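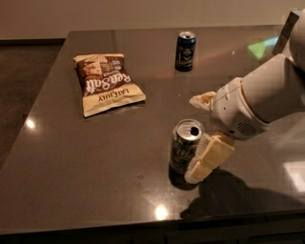
Chu expects tire wear to decide Nukville round

Kwan-ho Chu says the June test at Nukville changed how his team plans to run the second half of the race, and that the rear tires will matter more than qualifying position when the series returns to the track.

Chu, race engineer on the Imlow entry, spent 2 days at the circuit with the Lui chassis in its current short-oval trim. The team completed 12 long runs, most of them on full fuel, and did very little work on outright pace.

"We had one set of new tires for a qualifying simulation and we used it at the end of the second day," Chu said. "The lap was fine. I did not learn much from it. The long runs gave us a wear curve we trust, and we did not have one last year."

Last year's race got away from the team in its final stint. The car ran in the lead group until the last stop, then lost rear grip on corner exit and dropped out of contention. Chu attributes most of that to a differential setting that was carried over from a smoother track.

"The preload was too high for that surface," he said. "The inside rear was being dragged through the middle of the corner, and the driver had to wait to get back to power. You can live with it for 30 laps. After that the tire surface temperature climbs and you do not get it back under green."

The revised setup uses less preload and a softer rear spring, with a small increase in rear wing to steady the car on entry. Chu said the wing costs some speed on the back straight, but the data from June showed the loss was recovered by the middle of a stint.

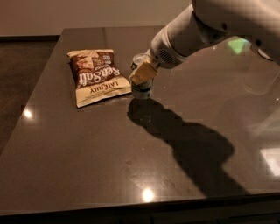

The other item on the list was the damper package. Imlow has switched to units built by Badness, which supplies three other cars in the field. Chu said the main attraction was consistency from one unit to the next.

"With the old dampers we would put all four on the dyno and get four different answers. They were within tolerance, but the tolerance was wide. When you change a spring and the car gets worse, you want to know it was the spring."

He was less certain about the bump between Turns 1 and 2, where part of the track was repaved over the winter. The new patch has more grip than the old surface, and the seam falls close to the point where the driver first picks up the throttle.

"There are two ways to deal with it. You can run over the seam and accept the kick, or you go in lower and give up the wide exit," Chu said. "We tried both – the low line is slower on a single lap and easier on the right rear. In traffic you may not get to choose."

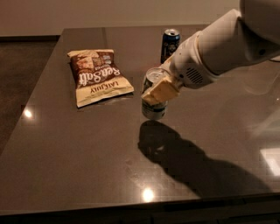 Fuel mileage is a smaller concern. Chu expects the usual number of stops unless there is a long caution period early, and said the engine map used in the test met its consumption target without a lift at the end of the straights. The team has also moved its 2,000-mile gearbox inspection forward so that it falls before the event.

Asked whether a front-row start was necessary, Chu said he would take it but would not set up the car for it.

"If we start sixth with a rear end that lasts, I am comfortable. If we start first and we are sliding at half distance, we have the same problem as last year."

The team will run its final simulator session on 10 October 2023. Chu said the remaining work there concerns brake bias on cold tires after a stop, an area where the test mileage was limited.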